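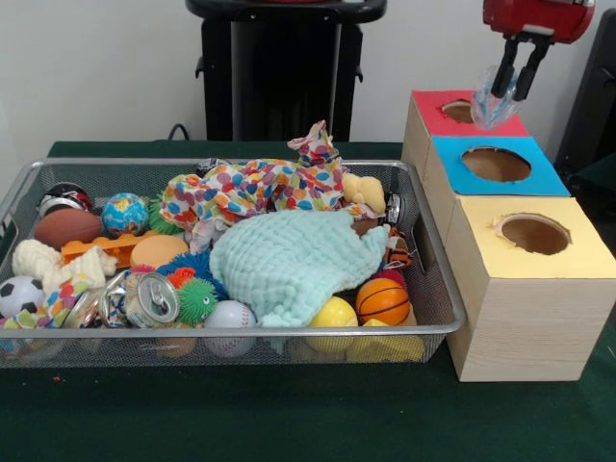
Bon, on reprend où on s'était arrêtés : la démonstration par télécommande. La dernière fois vous avez guidé le bras à la main, en le tenant par le poignet, et vous avez vu le défaut de la méthode — vos doigts finissent toujours dans le champ des caméras ! Avec la téléopération, vous restez en retrait et vous pilotez à distance.

La tâche ne change pas : prendre un objet dans le bac, le lâcher dans l'un des trois cubes percés. Ça a l'air bête. Essayez donc d'attraper un tissu mou coincé entre deux balles, on en reparle après (moi, j'ai mis une matinée entière à ne plus m'énerver).

Mes consignes pour le TP Plostmont :
Une démonstration = un seul objet, de la prise au lâcher.
Approchez lentement, fermez la pince, marquez un petit arrêt, puis remontez à la verticale.
Si vous ratez la prise, continuez et recommencez le geste sans couper l'enregistrement. Les rattrapages, j'adore, gardez-les tous !
Variez les objets : du mou, du dur, du rond, du froissé.

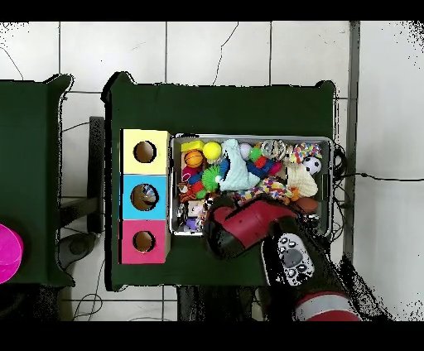
Fig. 2 — La pince au travail dans le bac, vue de dessus.

Chaque binôme me rend 100 démonstrations avant la fin du mois de mai. Le jeu commun en compte 2 433 pour l'instant, et Suha Atallah, qui s'occupe du tri, pense en garder 2 000 après nettoyage. Nommez vos fichiers correctement, elle vous en sera reconnaissante — et moi aussi.

Pour la prochaine séance, relisez le chapitre sur le clonage de comportement et venez avec une question écrite.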